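Subject: Re: [hurnside-build] Finger slop and pad wear on the Cilto hand gripper

Replying to both parts below. I've had the second set of plates on for a couple of weeks and have some numbers now.

On Tuesday a list member wrote:

> I'm on my second Cilto build and the fingers still don't meet
> properly. With the trigger all the way in, the left pad touches
> first and the right one arrives late, so anything light gets pushed
> over before it gets held. I've reprinted the fingers twice. Is it
> the plates? Mine are the thin version from the first file release.
>
> Also, what are people using for pads? The foam I started with went
> shiny after a few days and now slides on anything smooth.
>
> Last thing. The Pekevbridge logger drops the jaw reading every so
> often and I can't tell if it's the cable or the encoder.

Plates first. Yes, I think it's the plates. I had the same thing and also blamed the fingers, and reprinting them did nothing. On the thin version the hole beside the pad wallows out. Each finger hangs on three screws per plate, and if the inner one has any play the finger rotates a little when it takes load. The trigger linkage pulls slightly harder on the left side, so the left one looks early when what you really have is the right one leaning back.

You can check this without taking anything apart. Close the jaws on a steel ruler, hold the plate still with one hand, and push sideways on the finger tip. If the ribbed part flexes and the base stays put, you're fine. If the base moves against the plate, it's the hole.

What I did:

1. Printed the plates from the September file, which is 6 mm thick at the inner boss.
2. Put the larger screw on the inside lower position and kept the small ones at the top and outer corner.
3. Tightened the inner screw with the jaws closed on the ruler, then the other two.
4. Ran the trigger 200 times and tightened everything again. The inner screws took a bit more, the others none.

The mirrored plate has to be printed as its own part. Flipping the left one over puts the countersinks on the wrong face. I did this once and didn't notice until the screws stood proud and rubbed on the palm guard.

Material: I used the Tôn white for the plates and the flexible Tôn magenta for the fingers. The flexible stuff strings badly at the speed in the profile on the wiki. I dropped it to half and it came out clean, but a pair of fingers then takes most of an evening on the small printer. Print them standing on the base, ribs horizontal. Lying down is faster and they split along the ribs.

Pads. I gave up on foam too. I'm using dark gray rubber sheet from the offcuts bin by the laser cutter at Hurnside, glued with contact adhesive. I roughed up the finger face with coarse paper first and left the glue overnight under a clamp. The first pair I did without sanding peeled off in one afternoon. Don't make the pads any longer than the flat part of the finger, or the bottom edge catches on the table when you come in low.

For testing I've been doing pick and place on a desk, with whatever is normally on it: a drink bottle, a mug, pens, a flat round disc on a sheet of paper. I did 199 grabs of the bottle and logged 72 of the mug before I ran out of card space. With the old plates I was dropping or tipping the bottle often enough that I stopped writing it down. With the new ones I tipped it twice, both times from coming in at an angle. The mug is fine by the body and poor by the handle. The disc I can't do at all yet. The pads are too thick at the tip to get under it, and pinching it by the sides only works if I push hard enough to crease the paper.

Bottle between the pads:
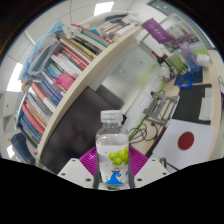

Mug and disc:

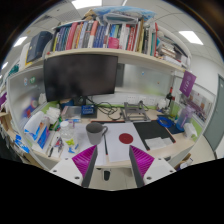 If you want to try the disc, somebody on the list had a finger with a thin lip on the end, a year or so back. I looked in the archive and found the thread but the attachment is gone. If you're reading this and still have the file, please put it in the shared folder. I'd print it in the stiffer material and glue it onto the existing tip before redesigning the whole finger.

Logger. I had the dropouts as well and in my case it was the cable, or more exactly the connector at the Pekevbridge end. The board lies flat against the handle and the plug comes out sideways, so every time you squeeze the trigger your knuckle leans on it. Wiggle the plug while watching the live reading. If the number goes to zero, that's it. I turned the board a quarter turn and ran the cable down the back of the handle with two zip ties. It hasn't dropped since then, but I've only had it like that for the mug runs, so I wouldn't call it proven.

If wiggling does nothing, look at the magnet on the encoder. It's a press fit and the glue is listed as optional in the build notes. I would not treat it as optional. A magnet that has crept outward gives you readings that are fine with the jaws open and jumpy near closed, which looks a lot like a bad cable.

One question back. Has anyone measured how far the ribbed fingers bend before they start to take a set? Mine look a little wider at the tips than when they were new, and closing to zero now reads slightly above zero on the logger. I re-zeroed it and moved on, but if they keep spreading I'll have to do that every session. It may just be the Tôn flexible. I have the end of a spool of something harder and could print one pair for comparison.

I can bring a spare pair of plates to the next open evening at Hurnside if you'd like to try them before printing your own. You'll need to bring the long inner screws, I've used all mine.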